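Lutorau, the soup and dumpling counter on Trujillo Street, will open a second location in December, taking over the corner space that used to be Flondov Bakery. The new shop will have 60 seats, compared with 12 stools at the original.

The owner, who asked that the story be about the food and left it at that, said the lease came up sooner than expected.

"We had been looking for two years and had mostly stopped," she said. "Then the bakery people called and said they were retiring. I walked over at seven in the morning before we opened, and we had a deal by lunch."

The menu will keep the beef broth with hand-cut noodles and the pork and cabbage dumplings. New dishes include a sour fish soup, a cold noodle plate and a short list of pickles, which will also be sold to take home.

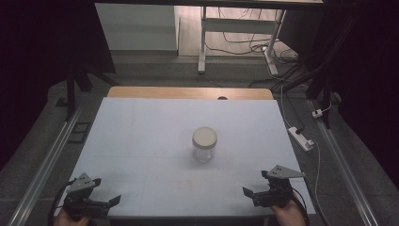
A clear glass jar with a screw-top lid.

The pickles started as a side dish. "People kept asking if they could buy some, and we would put it in a soup container," she said. "It leaked in their bags. So now we do jars." The first ones will be mustard greens and daikon. A chili oil may follow in the new year.

The larger kitchen was the main draw. At the first shop, everything is cooked on 2 burners and one stockpot, and the broth often sells out by 7:30 p.m. The new kitchen has a walk-in cooler and room for three pots. She expects to make 304 portions of soup on a busy day, almost double what she manages now.

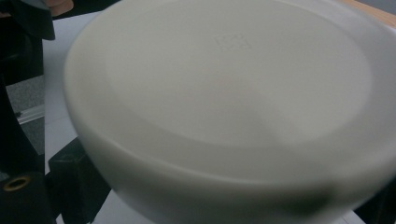 Prices will go up a little. A regular soup will cost $14 at both shops, and the owner said rent and beef are the reasons. She is also changing how the soup is served, moving from paper to large white bowls with a wide, curved rim. "I wanted something you can put both hands around," she said. "Paper is fine for takeout, but you eat faster and the noodles get soft."

Takeout will still be offered through a side window on Polum Alley.

Lutorau's second shop will be at 79 Trujillo Street. Hours will be 11 a.m. to 9 p.m., with the takeout window open until 10.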